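3 April 2019, Flosudthorpe battery shed

Second go at the Timuvach rack today, and it went much better than the January one (low bar, I know!). Charged it to full overnight, then let it run down into the dummy load at 2000 W and got 2430 Wh back out.
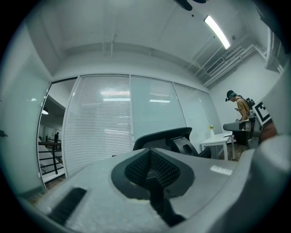 So can it do frequency response and peak shaving in the same day? As long as we hold some charge back for the grid calls, it should manage both.

Irnisine logger dropped out 3 times, always just after a mode change. I've swapped the cable and I'm blaming the old one for now.

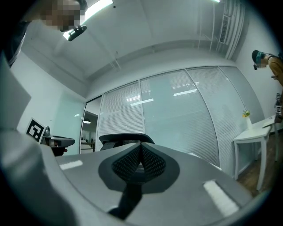

For tomorrow

Rerun from cycle 198 with the new reserve setting, and chase Major for the inverter manual.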